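Chapitre 7
Quand deux bras partagent une table

Objectifs du chapitre
Distinguer une défaillance d'un défaut et d'une erreur de conception.
Lire un journal d'arrêt sans y chercher ce qu'on espère y trouver.
Définir une zone partagée et les règles de priorité qui l'accompagnent.
Rédiger un scénario de simulation capable de contredire son auteur.

7.1 L'incident de Gondodden

L'atelier de Gondodden avait tout pour rassurer. Deux bras manipulateurs, une table commune, des pièces légères, un arrêt d'urgence de chaque côté et une analyse de risques reliée avec soin, rangée dans une armoire dont Birutė Liepiņa, responsable de la sécurité, gardait la clé. La cellule tournait depuis le mois d'avril. Elle avait été livrée par Fludura, programmée par Stondico et réceptionnée par à peu près tout le monde, à en juger par le nombre de signatures.

Un matin, peu avant six heures, le bras gauche s'est engagé au-dessus du bac qu'il devait vider. Le bras droit, qui venait de finir sa dépose, a entamé son retour vers la position de repos. Les deux trajectoires avaient été vérifiées séparément, et chacune était irréprochable. Elles se sont rencontrées à la hauteur du poignet.

Le choc fut modeste : une bride faussée, un doigt de pince tordu, une pièce retrouvée sous une armoire voisine. Personne n'était dans l'enceinte. Le contrôleur de gauche a détecté un couple anormal et s'est arrêté. Celui de droite, dont le seuil avait été relevé pendant la mise au point pour faire taire des alarmes jugées agaçantes, a continué de pousser pendant 200 millisecondes avant d'admettre qu'il y avait un problème.

Le premier rapport, signé Rasmus Dzene, tenait en une ligne : « Collision, cause : collision. » On aurait tort de s'en moquer trop vite. Beaucoup de rapports plus longs n'en disent pas davantage, et celui-ci avait le mérite de se lire debout.

7.2 Trois mots que l'on confond

Le vocabulaire de la sûreté de fonctionnement est réputé aride. Il évite pourtant bien des réunions.

Le défaut est un état anormal du système, qui peut rester longtemps sans effet. À Gondodden, le seuil de couple relevé était un défaut. Il dormait dans un fichier de configuration, sous un commentaire qui disait « provisoire ».

La défaillance est la cessation, totale ou partielle, de l'aptitude à remplir une fonction. La fonction « s'arrêter au contact » a été défaillante sur le bras droit : elle a fini par s'exécuter, mais trop tard pour la bride.

L'erreur de conception se situe en amont. Aucun des deux programmes ne savait que l'autre existait. Le cahier des charges demandait que chaque bras évite « les obstacles fixes de la cellule ». Un second bras en mouvement n'étant pas un obstacle fixe, le cahier des charges a été respecté à la lettre – la bride aussi, en un sens, avait été montée conformément au plan.

L'étudiant retiendra que ces trois niveaux appellent trois réponses différentes. On corrige un défaut, on détecte ou on tolère une défaillance, on reprend une conception. Remplacer la bride, première mesure prise sur place, ne relevait d'aucune des trois. C'était de la quincaillerie.

7.3 Ce que disait le journal

Ilze Ķēniņš, chargée de l'enquête, a commencé par superposer les journaux des deux contrôleurs. L'opération aurait dû prendre une matinée. Elle en a pris plusieurs, les deux horloges n'ayant jamais été synchronisées. Selon le journal de gauche, le choc précédait de 14 secondes celui enregistré à droite ; à s'en tenir aux documents, il y avait donc eu deux collisions, chacune impliquant un seul bras.

Une fois les horloges recalées, le déroulement est devenu lisible. Le bras droit était en retard sur son cycle à cause d'une reprise manuelle. Le bras gauche, cadencé par son propre compteur, n'attendait aucun signal. L'intervalle qui les séparait d'ordinaire ne résultait d'aucune règle. Il tenait à la régularité des deux cycles, et la reprise manuelle venait d'y mettre fin.

On appelle parfois cela une barrière accidentelle : une protection que personne n'a conçue, que personne ne surveille, et dont on découvre l'utilité le jour où elle manque. L'analyse de risques n'en parlait évidemment pas.

7.4 Reproduire avant de corriger

La tentation, à ce stade, est d'ajouter une temporisation et de passer à autre chose. Gediminas Mägi, dont le bureau d'études porte le nom, a refusé de valider le moindre correctif tant que l'incident n'aurait pas été reproduit en simulation. Sa position était impopulaire et, au tarif pratiqué par la maison Mägi, coûteuse.

Le modèle retenu pour ce chapitre est plus dépouillé que la cellule de Gondodden. Il garde ce qui compte pour le raisonnement : deux bras, une surface commune, des récipients que l'on peut vouloir atteindre des deux côtés.
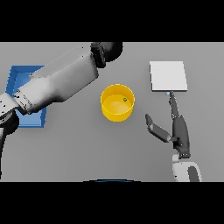 Figure 7.1 – Vue simulée d'une table partagée. Le bras gauche recouvre la plus grande partie du bac bleu ; la pince du bras droit est ouverte, un doigt tourné vers le plateau blanc, l'autre vers le bac jaune.

La figure soulève déjà une difficulté de méthode. Vu de dessus, le recouvrement d'un objet par un bras ne dit rien de la hauteur à laquelle ce bras passe. Deux volumes peuvent se croiser à l'écran et s'ignorer dans l'espace ; l'inverse, plus coûteux, se rencontre aussi. On travaillera donc sur les volumes balayés, jamais sur leur projection.

L'équipe de Berhanu Tekleab a soumis son propre modèle de la cellule à une campagne de 1000 cycles, en faisant varier le retard du bras droit. Tant que ce retard restait nul, rien ne se produisait, et l'on aurait pu conclure que l'installation était sûre. C'est précisément ce qu'avait conclu la recette d'origine, qui ne testait que ce cas.

7.5 Questions directrices

Les sections suivantes introduisent le jeton d'exclusion, le découpage de l'espace en zones et la surveillance de distance minimale. Avant de les aborder, le lecteur gardera en tête les points suivants.

Qui détient l'autorité sur la zone partagée lorsque les deux contrôleurs la demandent en même temps ?
Que devient cette autorité si celui qui la détient s'arrête au milieu de la table ?
Quel événement doit déclencher la relecture d'un réglage « provisoire » ?

À Gondodden, la troisième question a reçu sa réponse en dernier. Le seuil de couple a été ramené à sa valeur initiale, les alarmes agaçantes sont revenues, et leur examen a révélé un câble qui frottait contre le carter. Il sera repris comme étude de cas en 7.9.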